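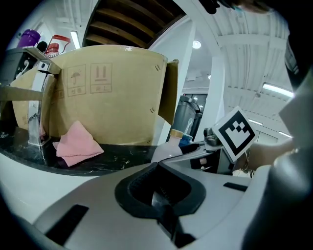
Photo: Yakubu Tamuno

Home Opinion House & Kitchen Letters Search

The box is not going to move itself

2018-10-29
342 shares 60 comments

Everybody has a box. Ours came in on a Bronico delivery, big tan thing, umbrella on the side, two arrows telling you which way is up. It went on the kitchen counter because that was the closest flat place and arms were tired. That was in February.

I want to argue for something unpopular. The kitchen counter should be treated like the front steps. Things pass over it. They don't live there.

I know how it goes. You open one flap. You take out the thing you wanted. The flap stays open, sort of leaning at you, and now the box is "in use." Then a cup goes down near it. Then a water bottle, the one with the red lid, and then somebody's bottle cap. All of it on top of an appliance, mind you, so the appliance is out of action too. A pink cloth gets dropped at the bottom of the box in a heap. There's a trash bin a few steps away and the cap still doesn't make it over there.

My sister says I'm being fussy. She says a counter with stuff on it is a counter that gets used, and those bare shiny kitchens in the Pruvost catalog belong to people who eat out. Fair point. I've cooked in a kitchen like that, at a rental, and I couldn't find a spoon for 4 days.

But there's used and there's parked. A cutting board is used. A kettle is used. A cardboard box next to the faucet is parked, and it's parked in about the worst spot in the house. Cardboard and water. The umbrella is printed right there! Keep dry. And we put it by the faucet, all of us, every time, because that's where the counter is widest.

The other thing is cost. People pay real money for these counters. Black marble with the fine white veins in it, lovely, you pick it out from a row of samples and lie awake over it. Our neighbors paid 2,086 for a stretch of theirs, fitting not included. Then they covered it. I asked what color it was and she had to lift a bag of potatoes to check.

The usual answer is more storage. Steris will sell you a rack, Cistillow will sell you bins that go inside the rack. We bought the bins. The bins came in a box. You can guess where teh box went.

So no bins. What I'd do, and what we've now done for almost a month at my place, is one dull rule: nothing made of cardboard stays on the counter overnight. Empty it, flatten it, or put it on the floor where you'll trip on it. Tripping is fine. Tripping gets a box unpacked faster than any amount of good intentions, I've got the shin to prove it.

Cups I've given up on. Cups multiply, leave them. The cloth can hang on something. Caps go on bottles or in the bin — I won't be talked out of that one.

People wrote in last time to say they have small kids, or bad backs, or one counter the size of a tea tray. OK. Then the rule matters more, not less, as a small counter with a big box on it is just a shelf. You end up buttering toast on top of the washing machine. I did this for a winter and the crumbs got in everything, including, somehow, the socks.

Pick the box up tonight. If its heavy, take half out first. You'll probably find the thing you ordered twice.

Share Save Print 60 comments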